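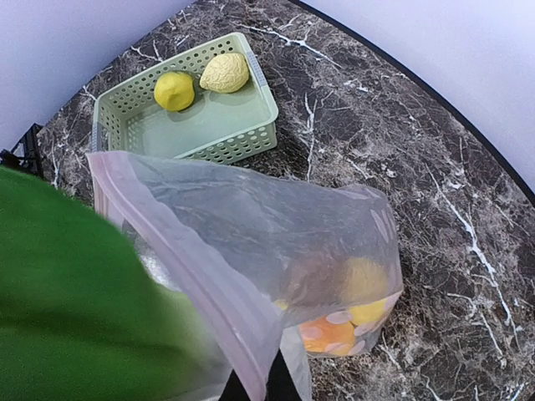 Empezamos a las siete y cuarto porque seguía llegando gente y no encontrábamos sillas, así que pido perdón a los puntuales. Soy la que toma el acta este trimestre y ya sabéis que escribo como hablo. El primer punto era la merienda de intercambio del huerto Curkach, que queremos hacer en abril en el patio de atrás. Se aprobó que cada parcela traiga algo suyo y algo raro, que lo normal ya lo vemos todos los días. Yo propuse presentarlo en cestas bajas de plástico, como la verde clarito con agujeritos a los lados, con algo amarillo en forma de limón y a su lado una cosa arrugada color crema que dé que hablar. Gustó la idea - hubo quien pidió manteles, pero eso se queda para otro día.

Segundo punto, el agua. Aquí nos liamos un buen rato. La factura del último recibo ha sido de 296 euros y a varios nos parece una barbaridad para el invierno que hemos tenido. La parcela del fondo dice que el programador Vokden riega aunque llueva, y los de la entrada dicen que a ellos no les llega ni gota (¡las dos cosas a la vez!). Quedamos en apagar el programador hasta que se revise y regar a mano, por turnos, después de las seis de la tarde. Los turnos los cuelgo yo en el tablón, y por favor no los tachéis con rotulador, que la última vez no se entendía nada.

Se habló también del depósito. Brirkora nos ofrece uno de 2000 litros, usado, y lo traen ellos si les dejamos libre el portón. Me encantaría decir que salió por unanimidad, pero hubo dos votos en contra por el sitio que ocupa, y tienen su parte de razón. Se acepta, con la condición de que vaya pegado al muro norte y no tape el compostador.

Tercer punto, las cuotas. Se mantienen en 40 euros al año por parcela. Quien no haya pagado todavía, que lo haga antes de la merienda, que luego me da apuro ir detrás de la gente con un bizcocho en la mano.

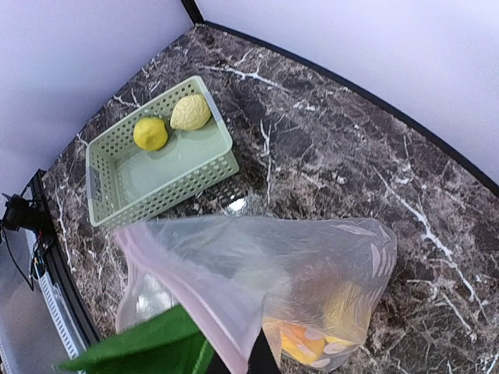
Con las cuotas al día nos quedarían 180 euros para semillas y plantel. Hubo dos posturas: comprarlo todo junto en el vivero Alva, que nos guarda las bandejas hasta que podamos ir, o repartir el dinero y que cada cual se apañe. Ganó la compra conjunta. Tomate, pimiento, calabacín y judía, y si sobra algo, albahaca para los bordes. Yo voté por meter también berenjena y perdí, consta en acta porque me hace ilusión que conste.

Ruegos y preguntas. Se pide que se cierre el candado al salir, que van tres noches abierto. Se pide que las azadas vuelvan limpias a la caseta. Se pregunta por las babosas y no hay respuesta buena, seguimos con la ceniza y la paciencia. La parcela de la higuera regala esquejes, hay que traer maceta propia.

La siguiente reunión será después de la merienda, a la misma hora, y esta vez miro antes lo de las sillas. Se levanta la sesión a las nueve menos diez.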